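Last updated: January

Plikier grip-hold monitor for robot hands

The Plikier is a small control unit which watches if a robot hand still holds the part it has picked up. It reads the finger motor current and the finger position, compares them with the values from the moment of the grasp, and gives one signal to the robot controller: held or not held. When the signal changes to not held, the controller can stop the arm before the part falls or swings into something. It is made by Garrido and it works with hands of two or more driven fingers.

Please read the safety notice before you order a unit, and also if you already own one.

Safety notice: false "held" signal with parts that have openings

We have confirmed a fault in the Plikier with the Noton software, version 6 and earlier. When the hand holds a flat part by hooking its fingers through an opening, the unit can continue to say "held" after the part has started to turn. In this situation the part does not leave the hand completely. It hangs on the fingers, the motors still feel a load, and the software understands this load as a good grip. The arm then continues at full speed with a part which is no longer at the angle the program expects.

The fault was first reported by Ingvild Fagerlund, whose team was moving molded panels between a bench and a shelf. On a fast turn of the wrist, the long end of a panel dropped and hit the second arm, which was waiting beside it. No person was inside the working area. The cover of the second arm was cracked, and one cable was pulled out of its connector. The log of the Plikier showed "held" during the complete movement, also after the contact.

At first we believed that the finger covers were guilty. Many users put plastic film on the hands to protect them from dust and scratches, and film makes the fingers more slippery. Kalliopi Michailidis repeated the movement in our laboratory with film and with bare fingers. With film the panel turned earlier and further, but the signal was wrong in both cases. So the film makes the problem appear more often, and the cause is in the software.

What happens inside the unit

The Plikier takes a reference when the fingers close. For a pinch grasp this is a good method: if the part slides, the fingers come closer to each other and the current falls. For a hook grasp the fingers do not touch each other through the part. They are bent around an edge, and their position is decided mostly by the hand and very little by the part. The panel can rotate on them as a picture rotates on a nail, and the finger position stays the same. The current changes a little, but version 6 accepts this change as normal vibration.

The time window for the comparison was also too long. In version 6 it is 268 milliseconds. In this time a fast wrist can already move the end of a long panel by a distance which matters.

Which units are concerned

All units with Noton version 6 or earlier are concerned, if they are used with parts that have holes, slots or cutouts where a finger can enter. If you only grasp solid parts between finger pads, we did not find the fault, and you can continue your work. Even so, we ask you to install the new version.

The version number is visible on the start page of the software, in the line under the serial number. Units sold as a spare part come without software and take the version from the controller.

What to do now

Stop automatic runs with open or cut-out parts until the update is installed. If you can't stop, limit the wrist to 40 percent of its programmed speed and keep every second arm outside of the reach of the part. The reach of the part is more than the reach of the hand. Please measure it with the part hanging down in the worst direction, not only in the direction in which you normally carry it.

Do not use the "held" signal of the Plikier as a reason to let a person enter the area. This was never permitted, and it is written in the manual, but in two reports we read that the signal lamp was used in this way. The Plikier is not a safety device. For the protection of people you need a fence or a certified sensor, and an emergency stop which a person can reach from the place where he or she is standing.

Install Noton version 7. It adds a separate mode for the hook grasp, with its own reference and a shorter window. The mode must be chosen by hand for each part, in the part list. The software does not recognize the type of grasp by itself, and if you leave the old setting, you also keep the old behavior. We would like to have this point better solved, and Leire Campos is working on it for a later version.

After the update, test each part one time at low speed. Take the part, let the arm stop, and turn the part slowly with a long stick of foam or soft plastic. Never use your hand for this. The signal must change to "not held" before the end of the part has moved by the width of the finger. If it does not change, raise the sensitivity by one step and repeat.

Wrapped arms and open panels

The test must be made with the arm in the condition in which it really works, with its tape, film and covers. A wrapping changes the friction, and on the wrist it can also pull a little on the cable of the unit. Look for edges of tape that stand up, because an opening in a panel catches them easily.

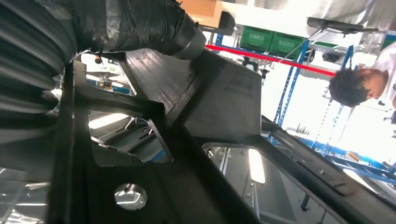
Angled black plate with openings, near the taped part of the arm
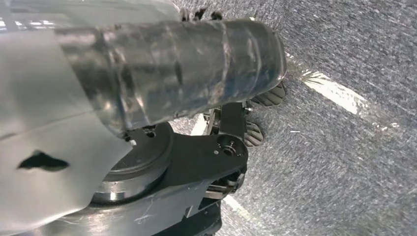
Wrapped arm segment and the two ribbed finger pads
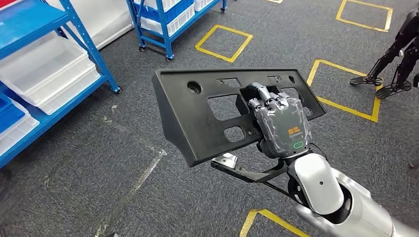

If the cable of the unit runs under a wrapping, leave a small loop free at the wrist, so that it can move in both end positions. A tight cable gives noise in the current signal, and with the shorter window of version 7 this noise can produce a false stop. A false stop costs time but it is the safe direction, so please do not lower the sensitivity only to be rid of it. Open the wrapping, give the cable its loop and close it again.

For hands with a rubber surface we recommend the Pivik finger caps. They reduce the turning of a hooked panel, but they do not replace the update.

Delivery and returns

New units are delivered with version 7. A unit that was in a collision should not be used again until it is checked, also when the lamp is green and the housing looks good. Send it to us with the log file. The check is free of charge for all owners, also after the end of the warranty. Please remove tape and film before you pack it, and write on the paper which type of part was in the hand.

Reports of new cases go to Visitación Esteban in technical service. The log file alone is often not sufficient, so a short text about the movement, the speed and the form of the part helps her a lot. For questions about price or quantity please write to Katia Mazza, who can also send the manual in its corrected edition.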